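Worktable

A worktable is a table made for doing tasks with the hands, such as sorting, cutting, packing, sewing or repairing. It differs from a dining table mainly in its height and in the strength of its top, and from a carpenter's bench by the absence of a fixed vice. Worktables are found in kitchens, schools, post rooms, laboratories and small factories, and the same table often passes through several of these places during its life.
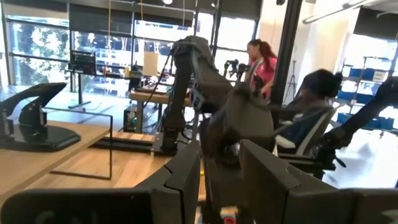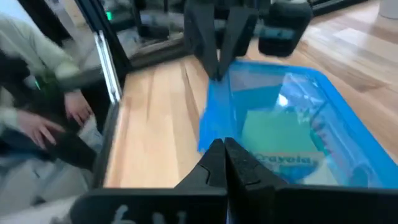
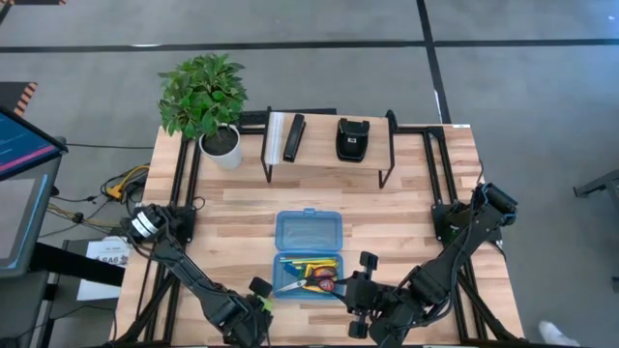
Last picture: a worktable with a striped wooden top and a low riser along the back edge.

Name

In English the word is written as one word or as two. Older trade catalogues prefer "work table" and use it also for a small lady's table with a cloth bag hanging under the top, in which needlework was kept. This second meaning is now used mostly by dealers in antiques. "Workbench" is sometimes given as the same thing, but furniture makers usually keep it for tables on which wood or metal is held fast and struck.

Construction

The top carries the load and receives the wear, and it is the part most often replaced. Tops built from many narrow strips of wood glued side by side are commonly called butcher block. The strips may come from the same tree or from several, and this can give the surface a striped look. A glued top moves less with the seasons than a single wide board, but it still moves, and for this reason it is fixed to the base with slotted brackets which allow it to slide a little.

Other tops are made of steel, stone or board covered with a hard sheet. Steel is easy to wash and noisy to use. Stone stays cool and is liked by pastry cooks, although a dropped glass seldom survives it.

The base may be of wood or metal. A rail between the legs, placed low, makes the table stiffer but is in the way of the feet when the user sits. Makers of tables for seated work therefore put the rail at the back.

Height

The correct height depends on the task. Fine work is done higher, nearer to the eyes, and heavy work lower, so that the weight of the body can help. The furniture teacher Dennis Birkett, whose course notes were used for many years in evening schools, advised his students to measure from the floor to the wrist with the arm hanging down, and to begin from there. In his notes a table of 75 centimetres is called "a table for writing letters, and for a sore back if one does anything else at it".

Adjustable legs remove part of the problem. The Harahap workshop sold a table with pegged legs which could be set higher by moving four pins. It was disliked at first, as the pins were easily lost, and later versions had them tied with a cord.

Arrangement of the surface

A riser, also called a bench shelf, is a narrow shelf standing on the table itself, usually at the back. It lifts small tools from the working area and leaves a space beneath for paper or flat boxes. Trays serve a similar purpose for loose parts, and a raised rim keeps these from rolling away.

Refugio Tlapale, in a handbook for bookbinders, divides the surface into a near zone, reached with the elbows at the body, and a far zone, reached with the arm stretched. Only the far zone should hold things which are left in place. He admits that his own table did not follow this rule in February, when the account books came in for repair.

Care

Oiled tops are wiped with a damp cloth and oiled again when water no longer forms drops on them. Varnished tops need less attention, but a scratch cannot be mended in one place without showing. Ink should be removed at once. Burn marks may be scraped out with a steel blade, always in the direction of the grain.

Collections

The Jullateo collection of trade furniture holds 134 worktables, most of them from tailors' and printers' shops. Only 2 have their original tops.

See also: Drafting table; Kitchen island; Potting bench; Trestle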